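Molero open day, Friday – quick review of the hand-held gripper kit

Went over to the Molero open day on Friday to try the hand-held gripper everyone at Pladell keeps going on about. Got in at 11, queue already. Demo table by the desks, leafy print tablecloth, flowers, toys. Signed the sheet, got my slot.
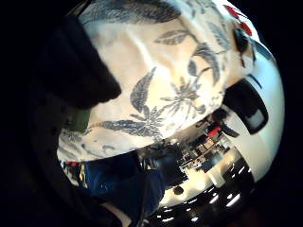 Marisol Chávez ran the session. Clear, fast, no slides. You pick it up, squeeze, move the thing, put it down, do it again. Seven goes each. Mine were bad untill the fourth. Grip is comfy but heavier than I expected – wrist knew about it by lunch.
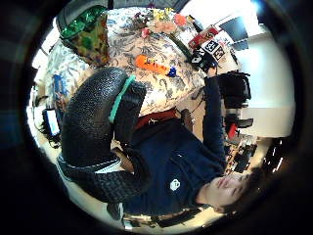 At the demo table, glove in close, orange toy on the cloth.

Good stuff: setup is quick. Squeeze feels natural. Software (Jukeo) started first time on their machine, no idea about mine. Alcides Montoya let me replay one of my own runs, which was the best part of the day.

Not so good: cable gets in the way. Manual is 60 pages and half of it is install notes. Price is 893 without the case, bit steep for a small lab. And big smooth dishes are hard work, I kept coming in too close and loosing the edge.

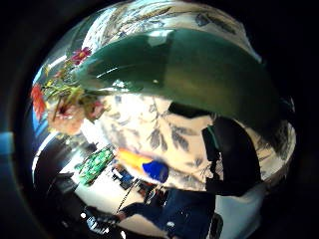

Green, glossy and very near. Flowers to the left.

Would I buy one? For a teaching lab yes, probaly. For home no. Waiting to try the Villca one in April before I decide – smaller handle, supposedly. Four out of five for now. Parking was free, coffee was gone by noon.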